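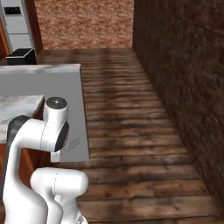

Issue 40, page 2

Floors & Kitchens: Your Questions

Readers' questions on wood floors in the kitchen, put together in a rush before the March deadline. Answers by Radwa Ezzat unless it says otherwise. Old questions stay up, new ones go at the bottom.

Can I really have wood in a kitchen?

Yes. People have done it forever. You need a decent finish, mats at the sink and the stove, and a habit of wiping up spills. If you're the type who lets a puddle sit until after dinner, get tile.

Solid or engineered?

Engineered for most kitchens. Moves less when the humidity swings. Solid is fine over a dry, ventilated subfloor, not fine over a slab. Solid can be sanded more times. Engineered depends on how thick the top layer is, so ask, and get the answer in writing.

Do the boards go under the island or around it?

Asked every single issue. Depends on the floor.

Glued or nailed: run it under if you can afford the extra boards. Easier to change the island later.

Floating: around. A heavy island pins the floor down and then it can't expand, and you get gaps at one end and a hump at the other. Leave the expansion gap and cover it with base trim.

Which way should the boards run?

Long way of the room, usually. In a narrow run between an island and a wall, lengthwise looks better and means fewer cuts. Exception is if the joists go the same direction and the subfloor is thin, then you want to cross them or add plywood first.

How wide should the walkway be?

We like 40 inches where one person cooks. More if there are two of you, or a dishwasher door opens into it. Open every door and drawer on paper before you order the island. Please. We get letters.

I have a brick wall next to the floor. What do I do at the edge?

Answered by Vsevolod Marchuk. Brick is never straight so don't scribe every board to it, you'll go mad. Leave your gap, then either a thin shoe molding or a strip of cork. Flexible caulk works for small wobbles, color matched to the floor and not to the brick. Do not mortar the boards in. Had a reader do this. The whole row buckled by summer.

Should I seal the brick first?

Yes, before the floor goes down. Brick sheds grit and grit is sandpaper. Breathable masonry sealer, two coats, vacuum in between. Dark brick goes darker still with some sealers so test a patch low down where it wont show.

Oil or polyurethane?

Poly: tougher, less upkeep, hard to patch. Oil: marks sooner, but you can fix one spot on a Saturday morning without doing the room. Radwa is oil. Vsevolod is poly. We have stopped discussing it in the office.

What about the Nerormont hardwax oil?

Used it on two kitchens. Goes on thin, buff it off well or it stays tacky. Smell goes after a day or so with the windows open. Store the rags flat outside or in water, never in a pile, oily rags can catch fire on their own. Same for any oil finish.

Is Flolon underlay OK under engineered boards?

For floating, yes, we had no trouble with it. Check the board maker's sheet though, some void the warranty if the underlay is too soft. Don't double it up. Two layers is not twice as quiet, it's bouncy.

How long should the wood sit in the room before laying?

Follow the box. If the box says nothing, get a moisture meter and compare boards to subfloor. Heat on at normal level, plaster and paint dry. Boxes flat, not stood up in the garage.

How much extra do I order?

Ten percent for straight runs, more for diagonal or herringbone. One reader ordered 144 square feet for a room that was exactly 144 square feet. You can guess. Keep a leftover box for repairs, color changes batch to batch.

Can I screen and recoat instead of a full sand?

If you're not down to bare wood, yes. Light abrasion, clean, one new coat. Doesn't fix deep scratches or dents. Won't stick if someone used wax or a silicone polish, so put a drop of water and a bit of fine steel wool in a corner first. If white stuff comes up, that's wax.

Gray patches by the sink?

Finish is worn through and water got in. Sand that area, try a wood bleach with oxalic acid (gloves, mask, read the label), rinse, let it dry for days. Might not come out all the way. Then a mat.

What does it cost?

We don't print prices any more, they were wrong by the time the issue came out. One reader in Prolthorpe was quoted 2000 dollars more by one installer than by the next for the same room, so get three quotes and make sure each one says whether tear-out and trim are included.

Steam mop?

No.

Vinegar?

Also no. Damp microfiber, pH neutral cleaner, not much of it.

Where did the Benkirane stain chart go?

Page 123 of the yearbook. It was in the wrong issue last time, our mistake. Its sorted by species now, oak first.

Can you come look at my floor?

Sorry, no. Send us the room size, what's under the floor, and what finish is on it if you know. Letters with no subfloor info go to the back of the pile becuase we can't answer them anyway.

Next issue: stairs, squeaks, and thresholds. Questions in by noon on closing day.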